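Visit to the Holzer plaster works, Wurnton

6 min read

The Holzer works stands on the east side of Wurnton, between the canal and the old goods line. It produces gypsum and lime finishing plasters for interior walls, sold in bagged form under the name Flako. The visit took place on Mon 8 June as part of the works' open day. Groups of 12 were taken round on foot, each tour lasting a little over an hour. Hard hats and overshoes were supplied at the gate.

The route followed the material. Gypsum arrives by lorry from the quarry at Trestamness and is tipped into a covered bay. Moisture is checked on each load before it goes further. Loads that fail are spread at the back of the bay and turned until they pass. In winter this can take up most of the floor, and the guide said that a second bay has been on the drawing board for years.

From the bay the rock passes through a jaw crusher and a hammer mill. Both were running, and ear protection was needed inside the building. The crushed stone goes up a bucket elevator to the kettles, where it is heated to drive off part of the water. Visitors are kept behind a rail at this point and see little apart from the insulated shell and the control desk. The desk shows temperature at three heights in the kettle. The operator watches the rate of rise more closely than the final figure, as a slow climb usually means a wet batch has slipped through.

The lime side is smaller. Slaked lime is bought in, matured in steel tanks for 60 days and then blended for the putty range. The tanks are kept under a layer of water to exclude air. One had been drained for cleaning and the group could look in from the platform. Scale builds up on the lower third and is removed with hand tools.

Blending was the most informative stop. Flako is sold in 13 mixes, and the differences between them are slight on paper: the proportion of retarder, the grading of the filler, the amount of cellulose. Retarder goes in by the gram and is weighed on its own scale in a separate booth. A sample is drawn from each batch and tested for setting time with a weighted needle. The record sheets were pinned up by the bench and were filled in by hand.

Bagging is automatic up to the pallet. The bags are paper with a thin inner liner. The liner was introduced after complaints of lumps in product stored over the winter, and shelf life on the label was extended afterwards. Dust extraction over the filling spouts was good. It was less good at the end of the line, where split bags are emptied by hand into a hopper.

The last part of the tour dealt with finishes. The works keeps a long room for trial panels, and new mixes are applied there before release. Panels are left up for a full heating season and inspected again in August. Most faults appear early, the exceptions being salt staining and the fine cracking that follows slow movement in the backing.

Much of the talk in this room concerned mottled effects, which account for a growing share of orders. A cloudy, stone-like finish depends on the trowel being worked while the top coat is still taking up water unevenly. Too early and the tones merge into one. Too late and the steel leaves hard marks that cannot be polished out.
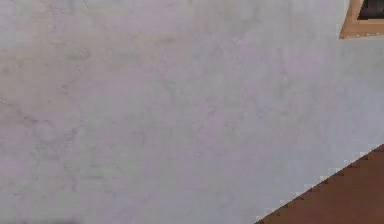 Pigment is added at the mixer and never on site, according to the guide. Greys are considered the most difficult, as small changes in the lime alter the cast towards blue or brown. For this reason an order for a single room is always filled from one batch. Orders over 200 bags are split, and the customer is told which bags belong together.

Questions were taken at the end. One concerned repairs to coloured plaster. The advice was to redo the wall from corner to corner, as patches dry to a different tone even when cut from the same bag. Another concerned waste. Offcuts of set plaster are returned to the crusher in limited amounts, since too much recycled material shortens the setting time.

Practical notes: the works is a 13 minute walk from Wurnton station. There is parking by the canal gate but the surface is rough. The stairs to the kettle platform are steep and there is no lift. Tea was served in the canteen, where data sheets for the full Flako range could be taken away free of charge. The sheet for the lime putty was out of print and is to be sent by post.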